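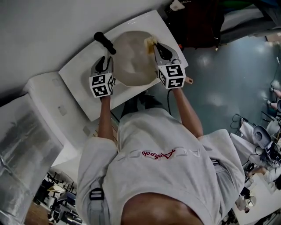
4.2 House rules for hand-held grippers

Posted on November 12, 2021 in Methods & Standards

The Ploltgate rules ran to 33 clauses, of which operators could recall five. We kept those. Both marker cubes stay uncovered, sleeves included. A tool is gripped before it is moved - a clause somebody evidently felt was needed. Wiping tasks, such as sponge on dish, begin at the rim. Dusters are held by one gripper only (Figure 3).

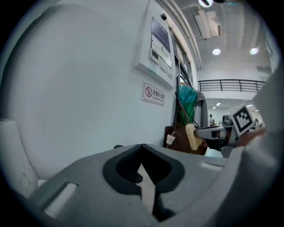
Figure 3. Cream duster head held in a gripper jaw, marker alongside.

Salgado objected that the fifth clause, "stop when told", was not a standard. Demissie replied that it was the only one anybody had broken.

We use cookies to remember your reading preferences. Accept | Decline

© Jostance Papers | Contact | Back to top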